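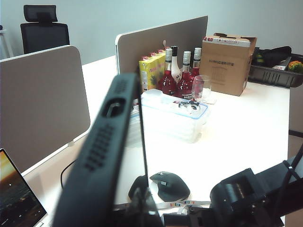
Figure 8.1 View past a gripper finger to a shared office desk. The bottles, the tumbler and the lidded container each call for a different grip.

Chapter 8
Choosing a Gripper Kit

Chapter 7 dealt with arms: how far they reach, how much they lift and how they are mounted. An arm on its own does no useful handling. The part that meets the object is the gripper, and for most small firms the gripper is bought separately, often as a kit with fingers, a wrist mount, a small camera and software. In this chapter we look at what such a kit contains, how it is priced, and how to test one before paying for it.

By the end of the chapter you should be able to:
read a gripper data sheet and say what it leaves out
match finger shape and surface to a list of objects
work out the full cost of a kit over its first year
plan a short trial and write up the results

8.1 The object list

Buyers tend to begin with the product. It is better to begin with the objects. Look again at Figure 8.1. A glass bottle is smooth, fairly heavy and narrower at the neck than at the body. An empty tumbler is light and will crack if squeezed too hard. A food container with a lid may come apart if it is lifted by the lid. A cardboard box with open flaps can be gripped by one wall, but the wall will bend. A computer mouse is low and rounded, so the fingers must come down close to the desk without striking it.

A supplier's sales sheet will normally give one figure for the heaviest load and one for the widest opening. Neither tells you how the gripper will cope with a lid or a flap. For this you need your own list, with the size, weight and surface of every object, and a note of which face can be reached when it stands next to others. Bottles placed close together are a common source of failed grasps, as there may be no room for a finger between them.

8.2 Case study: the Cornetti kit at Lutuscombe

The case used in this chapter comes from a packing firm in Lutuscombe which makes up gift boxes of food and drink. Leonora Rivera, the operations manager, wanted one gripper that could handle glass, card and plastic without a change of fingers. She asked for quotations from two suppliers, Cornetti and Valten.

The Cornetti kit was quoted at £3,812. The price covered the gripper, one pair of fingers, the wrist mount, the camera and a year of software updates. Spare fingers were extra. Valten offered a lower price for the gripper alone but charged separately for the mount and the camera - a common arrangement, and one that makes quotations hard to compare. When Rivera added the missing parts, the Valten offer came to £788 more than the other.

She then arranged a trial of the Cornetti kit. Reiko Ishida set up the arm and Trinidad Dizon kept the record. They made 1,000 grasps over the month of February, using stock from the shelves, and wrote down every drop, slip and missed approach. Most of the failures were with lidded containers. Bottles gave little trouble when they stood apart and a good deal when they did not. We return to the full results in section 8.5, where you will be asked to decide whether the firm should have bought the kit.

8.3 Terms used in this chapter

Finger: the part of the gripper that touches the object. Fingers may be rigid or soft, and can usually be replaced.

Opening: the distance between the fingers when they are as far apart as they will go.

Wrist camera: a camera fixed near the gripper so that it moves with the arm. It gives a close view of the object, but the fingers may hide part of it.

Approach: the path the gripper follows in the last part of its movement towards the object.

Before you read on

Choose a desk or shelf near you and write an object list for it, using the headings in section 8.1. Mark the object you expect to be hardest to grip and give your reason in one sentence. Keep the list, as you will need it for the costing exercise in section 8.4.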